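Kunora Household Words

Readme, last touched 12 September 2026

Word list plus short recordings for things people have at home. Kitchen, bathroom, hallway, yard. Made for language teachers who want audio they can drop into a lesson without asking anyone. Started by Ayane Chiba, now kept going by Cremilda Damasceno and whoever answers her emails.

What's in it

1,000 words, each with a plain spelling, a simple definition and one example sentence. Audio for all of them. Second speaker for the kitchen words only, the rest is one voice for now.

Folders:

words - the list itself, one text file per room
audio - same names as the word entries, mp3
sentences - example sentences, same order as the list
old - the June version, leave it alone, Jarnmont lessons still point there
pics - small pictures for flash cards, not every word has one

How it was made

Ayane wrote the first list by hand from her own beginner classes. Words students kept asking for. Plunger, drain, outlet, dustpan, that kind of thing. Textbooks love "sofa" and "lamp" and then skip everything you need when you call a landlord. Cremilda added the repair words (leak, clog, fuse, hinge) and cut a lot of furniture terms that no student had ever used.

Sentences are short on purpose. Present tense where possible. "The sink is clogged." "Where is the mop?" A few got longer and should be fixed, mostly in the yard file.

Recording was done in a closet with coats in it. Works fine. You can hear a refrigerator in some of the laundry files, sorry, will redo when there is time.

Speakers

4 in total. Two did words, two did sentences. All adults, all agreed in writing to sharing. No names in the audio folder and please don't add any. One speaker has a stronger regional accent and teachers have asked for more of that, so if you know someone, write.

Format notes

Files are UTF-8. Entries are split by tabs, never commas, becuase the sentences have commas in them. If your spreadsheet program opens it as one fat column, pick tab at import.

Stress marks are in the third column. Ignore them if you don't use them, nothing breaks.

Words with two common forms (faucet / tap, trash can / garbage can) get one entry with the second form in brackets. Audio says the first form only. Curkico wanted separate entries, we tried it, the list got messy and we went back.

Bathroom file

Longest arguments were here. "Restroom" is in, marked as public places only. "Toilet" means the fixture, not the room, for American learners. "Tank" and "lid" and "flush" are in the same block so you can teach them together. "Bathtub" and "tub" share one entry. "Washcloth" stays even though half the students have never seen one.
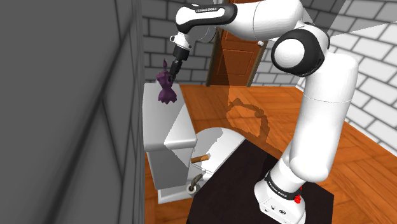 Shower words got their own block in this version. Curtain, rod, head, mat. "Shower head" has the stress on the first word, the older recording got that wrong and it's been replaced. If you downloaded before, get the new one.

Known problems

- yard file: 6 sentences too long for beginners
- "drawer" audio too quiet
- hallway file has "coat rack" twice, one will go
- definitions for "sponge" and "rag" overlap, need a better split
- Onishi app shows brackets as blank boxes, not our bug but people keep asking

Using it

Free for classes, tutoring, homework sheets, your own apps. Say where it came from. Selling the audio by itself is not ok. Selling a course that uses some of it is fine.

Changes

Fixes go to Cremilda, one email per room please, not one per word. She had 100 in one week after the last release and lost track of wich were done. Put the word in the subject line if it's only one.

New words: send the word, a sentence, and where a student would need it. No brand names. No slang for now, separate list maybe later.

Next up

Second voice for bathroom and laundry. Then the garage.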